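**Short courses: lighting and sound**

Applications for the Cirine evening program in theatre lighting close on 31/12/2024. The course runs for 75 hours over two terms and covers rigging, basic programming and cue sheets. You don't need experience – a short letter saying why you want to work backstage will do.

Keisha Quintanilla teaches the lighting half and Gus Brannigan takes sound. Fees are $2,973, payable in 2 instalments. 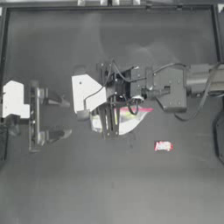

*Photo: Trusano*

Late applications go on a waiting list. Students who finished the spring intake can collect their certificates from the front office.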